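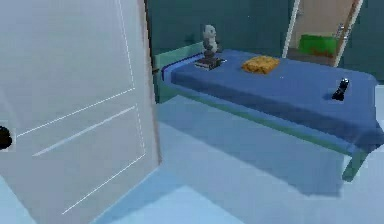 Review: Satura, a Subscription Archive of Celebrity Interviews and Profiles

Satura is an online archive of entertainment journalism offered to public libraries and, at a higher price, to individual readers. It collects interviews, magazine profiles, red carpet coverage and publicity notices concerning film, television and music performers. The library's periodicals department used the service over a trial period of nine weeks ending in May. The findings are set out below for member branches considering a subscription.

Scope of the collection

At the time of the trial, the archive listed 1,667 performers with a page of their own. Each page opens with a short career outline, followed by articles in order of publication. Coverage is strongest for film actors who became well known after the arrival of the large fantasy and superhero series. Television actors are treated less evenly. The leads of long-running dramas are well served, while performers in daytime serials often have a page containing two or three short notices and little else. Musicians appear mainly where they have also acted.

The publisher states that it adds material every month. Branch staff noted new articles on most of the pages they followed, although several pages for older performers did not change at all during the trial.

Treatment of rumor

The most useful feature of Satura is its handling of relationship stories. Entertainment coverage repeats itself a great deal, and a claim that two actors are engaged may pass through a dozen outlets before either party comments. Satura groups such items under a single heading and shows which article was published first. Where a representative later confirmed or denied the report, the statement is placed at the top of the group with a link to its source.

Reviewers tested 25 of these groups. In most of them the earliest article was correctly identified. In a small number, a reprinted item carried the date of the reprint, and the order was therefore wrong. An error form is provided on every page. Corrections submitted by the department were answered promptly, and two had been made before the trial closed.

Readers should be aware that the absence of a statement means only that Satura has not found one. The wording used on the page, "no response on file," makes this reasonably clear, but patrons at the Kemeys branch sometimes took it as confirmation of the story.

Searching and reading

The search box accepts the name of a performer, a film or a publication. Results appear quickly and may be narrowed by year. Stage names and married names lead to the same page in nearly every case. Searching by the name of an interviewer is possible only through the advanced menu, where many users did not find it.

Articles are displayed as plain text with the original headline and byline. Older magazine pieces have been scanned, and their text contains occasional misreadings, particularly in captions and pull quotes. Photographs are omitted from most entries for reasons of copyright. Patrons who want a fashion spread or a premiere portfolio will still need the printed magazine, and the Wukstead branch intends to keep its bound volumes on open shelves.

The mobile version is adequate for reading but awkward for comparing articles. The side-by-side view is not offered on telephones.

Editorial features

Subscribers also receive a monthly essay on the history of celebrity publicity. Those published during the trial were of good quality. An essay by Zoia Hrytsenko on the studio fan magazine and its successors was the best of them and was requested in print by several reading groups. The weekly news summary is weaker. It repeats headlines available elsewhere without charge and could be dropped without loss.

Cost and terms

The individual plan is priced at $26 a month, a considerable sum for casual readers. Library plans are quoted separately and depend on the size of the population served. Remote access with a library card is included. The individual plan renews automatically, and cancellation must be made in writing before the end of the billing month.

Recommendation

Satura is recommended for branches with an active film or media studies readership. The Skeltgate branch, where use was heaviest, has asked to continue the subscription for a full year. Smaller branches may prefer to rely on shared access through the central catalog. Individual readers who follow one or two favorite stars are unlikely to find the price justified and are advised to use the service at their local branch.

Rating: four out of five.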